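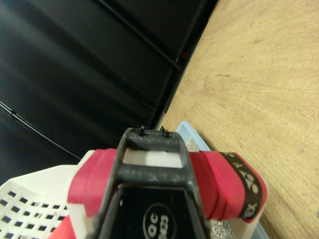

Weekend and evening shelvers wanted, Flengate Tool Library

Part time, paid, start in March if we can swing it. Two openings.

Flengate is a lending library for tools. Members come in, borrow a drill or a tile cutter or a pasta machine (yes we have kitchen stuff now), bring it back a week later. We need people who will put things back where they belong. That's most of the job. Rest of it is below.

What you'd be doing

Checking returns at the counter. Plug it in, does it run, is the case complete, are the bits in there. Tag it if not.

Shelving. Heavy things low, hand tools on the pegs, garden things out back in the shed.

Light cleaning. Sawdust, grout, paint drips. Brushes and rags supplied, gloves too.

Answering the phone. Mostly "do you have a carpet cleaner" and "is it out." We have 4 and they are always out.

Late notices. There's a template, you click send. Please be nice about it, people forget.

Helping members pick the right tool. You don't have to be a carpenter. If you know the difference between a jigsaw and a reciprocating saw you are ahead of most applicants, and we'll teach you if you dont.

Hours and pay

Evening shift is 4 pm to close, weekend shift is mornings. Say which one in your email, or both if you can do either. Pay is hourly, same rate for both shifts, and we'll tell you the number on the first call so you don't waste an interview finding out. Paid training, two shifts alongside somebody who's been here a while. First 90 days is a trial period both ways.

No benefits at these hours, sorry. You do get a full membership, including the big stuff (trailer, log splitter, scaffold) with no deposit.

What we need from you

18 or older. Insurance rule, can't bend it.

Able to lift 27 pounds to waist height on your own. Anything heavier goes on the hand truck or you ask for help.

Okay on your feet for a whole shift. There is a stool at the counter but you won't see much of it on weekends.

Can read a label and write one other people can read.

Shows up. Or calls if not.

Nice to have, not required

Spanish or Croatian, a lot of our members speak one or the other.

Small engine experience. Mowers come back in all kinds of shape.

You've used Trivgate before. It's the checkout software, kind of clunky, takes an afternoon to learn. The catalog has 3,559 items in it and a good number of them are entered under the wrong name, so patience helps as well. Search "wrench" and you'll get a wheelbarrow.

Where we are

Hanis building, ground floor, side entrance by the loading dock. Not the front door, the front door is the dentist. Bus stops right across the street. Bike rack inside. Car parking is tight during the day but fine after 5.

Tomić Hardware next door cuts our keys and sharpens our blades, so you'd be walking over there with a bucket of chisels now and then. Counts as work time.

How to apply

Email the front desk, put SHELVER in the subject line. Or drop a note in the box at the counter, paper is fine. Include:

Your name and a phone number that you pick up
Which shift, evening or weekend
Any dates you already know you can't work
A couple sentences on any job you've had where you had to keep things in order. Kitchen, stockroom, school library, your uncle's garage, all good

No resume needed. If you have one send it, we'll read it. No cover letter please.

We call people in the order the emails come in and stop when both spots are filled. Interview is short, twenty minutes or so, at the counter, wear closed toe shoes becuase we'll walk you through the back. If you applied last year and didn't hear back, that was our mistake, the inbox was full. Please apply again.

Need the ad in large print or want to apply by phone? Call during open hours and ask for the desk.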